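# Folding and display in a small shop: project report

## 2. The work table

Our group looked at how a small shop can fit a folding area and a drinks display into the same room. The brief came from Travorance, who wanted a layout that could be copied at their Sulport site. We worked at a white table in front of the shelves, with a grey mat laid on it to stop thin fabric sliding. All our folding was done with T-shirts, as they crease easily and show up a poor method.
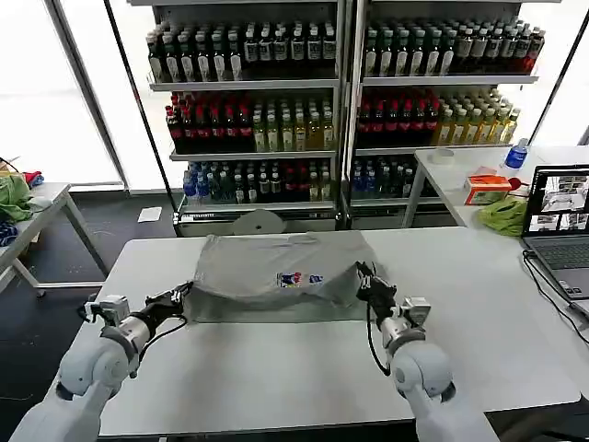 Why fold on a mat when the table is already flat?

The mat gives the cotton something to grip, so the first fold stays put while the second one is made.

We compared two methods. In the first, the sides go in and the hem is brought up to the collar. In the second, the shirt is folded lengthways and then into thirds. The first method left the printed front on show, and we kept it for the rest of the project. A shirt that starts in a heap has to be opened out again before either method will work – smoothing it where it lies only moves the creases.

## 3. The drinks shelves

The shelves are arranged by kind, so that bottles with the same caps and labels stand together. From a distance the colour of the caps is easier to pick out than the wording on the labels.
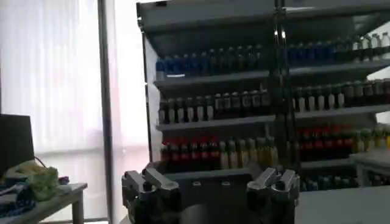
*Photo: Falthorpe project group, retail layout module*

Dark drinks with pale labels make a clear band of their own. The red caps and the yellow-green bottles share a row, and the change of colour marks where one block ends and the next starts. We had planned to add price strips from Solberg but ran out of time, and the plan drawing (sheet 2) still shows them.
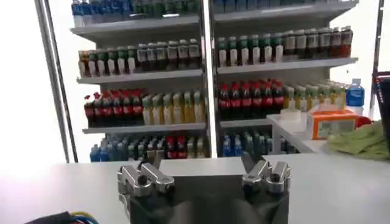

*Fig. 3. Drinks display beyond the white table, with the red-labelled cola beside the yellow-green bottles.*

## 4. Changes to the layout

The table should be moved further from the shelves so that a customer can reach the lowest row while someone is folding. We would also keep finished shirts on a separate surface – on our plan they share the table with the unfolded ones. The revised drawing is in Appendix 2.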